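Food and Language in the Early Years
Notes for week 5: Pretend food, real words

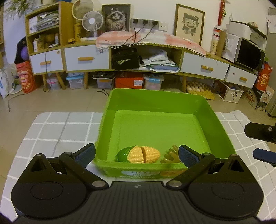 Toy corn and toy bananas in a green plastic tub.

Hi all. These are my notes for the Saturday session, typed up a bit fuller than what I said out loud because several of you asked for them. Reading for this week is the Ferreira chapter in your packet, up to the part on snack time. Skip the tables, I'm not going to ask you about them.

Where we left off

Last week we talked about naming, and how a two-year-old can know the word "apple" for months before using it on anything but the one apple in the one picture book. I said I'd come back to why that happens and then I ran out of time (sorry!). The short version is that a young child hears a word tied to a place, a person and a routine all at once, and it takes a good many different apples before the word comes loose from all that.

Pretend food helps. A plastic banana doesn't smell right, you can't peel it and it's the wrong weight, and children call it a banana anyway. I find that kind of amazing. They've decided which parts of banana-ness count, mostly shape and color, and they're letting the rest go.

Stretching a word

Two terms you need for the quiz in July:

Overextension is when the child uses a word too widely. Every round fruit is "apple," and so is the doorknob.

Underextension is when the child uses it too narrowly. Only the red cup at Grandma's is "cup."

Most children do both in the same week, sometimes with the same word. Please don't write in your observation that a child "has" overextension like it's a rash.

The Bornden kitchen notes

I spent one winter at a preschool in Bornden writing down everything said in the play kitchen during free play. I had 12 children, ages two to four, and by the end I had 43 pages of pencil notes, a lot of it illegible. What I can still read sorts into three heaps. There's labeling ("corn," "that's corn"), there's requesting ("I need the corn"), and there's running the restaurant ("you can't have corn, we're closed").

The youngest ones stayed mainly in the first heap. The four-year-olds hardly labeled at all unless they were correcting somebody, and then they did it at full volume. What surprised me was how much the adults pulled everybody back to labeling. I did it too! I'd sit down on that tiny chair and say "What's this?" to a child who had just told me a whole story about a grandfather's garden.

Thijs Boersma, who taught this course before me over in Gosville, used to give students one rule for the play kitchen, which was to order something and then be quiet. I've kept it. Ask for soup. Wait. You'll get a longer answer than any "what's this" will bring you, though you might wait eleven or twelve seconds, and that feels like forever — count in your head if you have to.

A word on home languages

Somebody asked about children who have food words in one language and classroom words in another. This is very common and very normal. Food belongs to home, so the food words often stay in the home language longest. If a child hands you a bowl and calls it by a word you don't know, say the word back and keep playing. You can look it up later or ask the family at pickup. Pidar has a nice section on this, page 70 in the packet, with better examples than mine.

For next time

Watch one child in pretend play with food for 11 minutes. Write down what the child says, word for word, and leave out what you think it means. Then mark each line L for labeling, R for requesting or S for story. If a line could be two things, mark both and put a star by it, and bring the starred ones to class, they're the ones I want to talk about.

Paper copies, please, with wide margins. My eyes are not what they were.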